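How does a robot know where to put things?

Hi, I'm Darius Uibo, and I write software for robots. When I tell kids that, they usually ask if I build the arms and the wheels and the flashing lights. Sorry, no! My friend Horácio Matos looks after the nuts and bolts here at Clanum. I do the invisible part, the instructions that tell all that metal and plastic what to do next.

Let's start with a job you could do without thinking. I say, "Put the sock in the box with the circle on it." You look around, you spot the circle, you walk over, you drop in the sock. Easy. Now try to explain it to somebody who has never seen a box, doesn't know what a circle is and isn't sure where their own hand has got to. That's where a robot starts.

We split the job into four smaller ones: looking, deciding, planning and moving.

Looking

A camera doesn't see boxes. It sees a giant grid of tiny coloured squares called pixels, and every pixel is really just numbers telling you how bright it is and what colour. If you've ever done colour by number, it's a bit like that, only you get the numbers and never the picture. My program has to work out which squares belong together. Lots of pale squares in a big patch might be a table. Lots of slightly yellower squares with a shadow underneath might be a box.

We teach it with practice pictures. For our first try we used 100 of them, and the program was hopeless. It thought a coffee mug was a box (well, you can put things in it, so fair enough). Then we gave it 2,000 pictures, with different lights and different angles, and it got much better. The part of the software that does all this is called perception, a grown-up word for making sense of what you see.

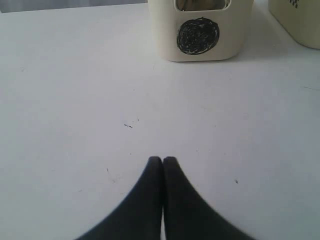 Symbols are harder than you'd think. Draw a circle on a piece of paper right now. Go on, I'll wait. Now draw another one, really fast, and scribble it in. You know they're both circles, but the two drawings don't match at all if you compare them square by square. So the program can't just look for one perfect circle. It has to learn what most circles have in common, even the wobbly ones. Bernardo Arruda, who sits across from me, draws circles that look like potatoes, and we made him draw heaps of them for the practice pictures.

Deciding

Once the program has a list of the things it thinks it can see, it has to pick one. It gives each guess a score for how sure it is. If the best score is too low, my code tells the robot to move a little and look again. You do the same thing when you tilt your head at something odd!

Planning

Say the robot has picked its box. How does it get there? It could go straight ahead, but what if there's another box in the way? The planner is a bit of software that tries out paths inside the computer before anything moves. The one we wrote is called Getard, and it once tested 37 different paths just to get around a jam jar. It throws away any path that ends in a crash, then chooses a short, smooth one from what's left.

Moving

Last comes control. This is the bit that tells each motor how far to turn and how fast. It also keeps checking. Did the arm go where I asked? A tiny bit too far left? Then nudge it right. Check again. Nudge again. It's like walking with a very full glass of water, when your eyes and hands keep fixing little wobbles before they turn into spills.

Try it yourself

You'll need a friend, a blindfold, two boxes and something soft to carry, like a rolled-up sock. Draw a circle on one box and a square on the other. One of you wears the blindfold and is the robot. The other is the software, and can only use these words: forward, back, left, right, up, down, open, close, stop.

Clear the floor first, please, so the robot doesn't trip.

When you've had a turn each, write your instructions down before you start and read them out without changing any. It's a lot harder! Joaquim Pacheco and I tried it in the lunch room in July and I walked him straight into the fridge.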